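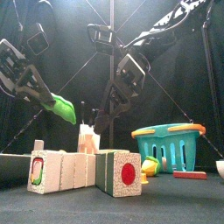 Home | About us | Chores | Visit | Contact

About Sillalum
By Han-gyeol Woo, updated July

Can a machine put the groceries away yet? We get asked this at every open house in Birport, and we love it, because the answer keeps changing! Right now it's "some of them, on a good day, if you aren't in a hurry."

Sillalum is a small workshop school for people who want to teach robots ordinary chores. Michalis Petridis and I started it with 4 students and one borrowed bench, and we've now had 43 people come through. A few were engineers. Most were cooks, stock clerks, parents, people who know what a messy counter looks like at six in the evening.

We start everyone on toy food and a toy shopping basket. It sounds too easy (I thought so too), but picking up a pea pod is a real problem for a two-finger gripper. The shape is lumpy, and it hangs at an angle once you have it. Then you have to decide which arm goes where so the two don't bump, and that's before anyone has asked for the spoons.

So what can they do? Picking up one thing at a time and setting it down somewhere roomy goes well. Sorting parts into bins on a shop floor goes well too, as long as the parts are all alike. Folding a fitted sheet, no. Unloading a dishwasher, slowly, with a person standing by. Our longest project, Moschos, is a table-clearing routine that has had 3000 practice runs, and it still gets stuck on stacked bowls. We cheer when it doesn't.

The course runs 3 months. You'll drive the arms by hand first, then write your own routine, then watch it fail at something a toddler can do and fix it. Our partner shop in Cildale takes students for the last part, where the jobs are real and the lighting is terrible.

No background needed. Bring a chore you hate and we'll try it.

Contact: front desk, Sillalum, Birport | © Sillalum | Back to top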